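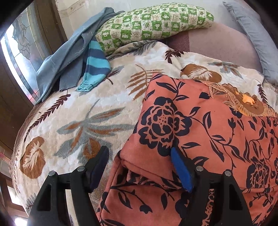 5/24/23 – Grip rules for the bedroom work, second pass. I promised Milagros I would get these out of my head and onto paper before we let anybody new hold the tool, so bear with me if I ramble (I always do). The first rule is still the one we argued over in April: close on a fold, never on a flat layer. The orange floral cloth is a good teacher for this, bunched up thick as it is, with the blue pad pressing into it and plenty of fabric for the jaws to come around. On a flat sheet you pinch the blanket underneath too, and then you are dragging the whole bed along with you. Second rule, keep the pads on cloth and off trim. Anything lacy or embroidered gets its own approach, from the plain side.

Jin-sol asked whether we should tape off a start zone on the mattress. I like the idea, but tape on plush is a misery, so for now we say: jaws fully open before you come down, and stop for 2 seconds before closing. It feels silly at first and then you do it without thinking!
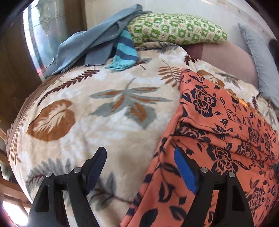
Jaws open over the bed, orange cloth to the right.

Princess went through the Hornville set last night, all 169 clips, and marked 46 where the jaws were already closing on the way down. That's too many, and plenty of them are mine – sorry, everyone. I'd like us under 2 next time. Still to settle with Remedios: do sleeves and cuffs count as trim? I say yes, she says it depends on the knit.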